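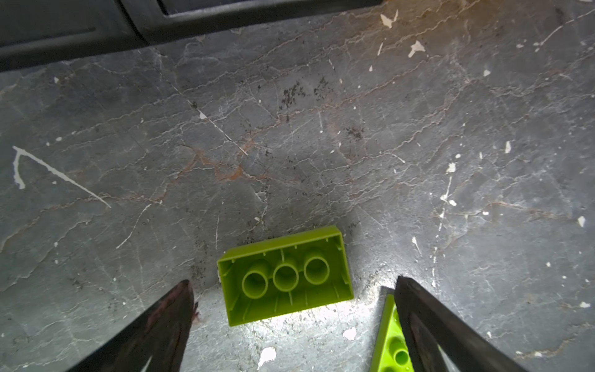
Skadcombe Play Library: Large Building Bricks

The Skadcombe Play Library lends large-format building bricks to schools, nurseries and family groups. The collection now holds over 4,000 pieces and was reorganized in February under the direction of Valter Leitão.

Lime green, underside and studs. Three hollow tubes run down the middle of the upturned brick, with small ribs along the inner walls. The second brick rests with its round studs facing up.

Bricks are lent in sets of 30 for a period of 11 days. Sets should be returned complete to the Tedent Room before 4 p.m. Requests for additional colors may be made at the front desk.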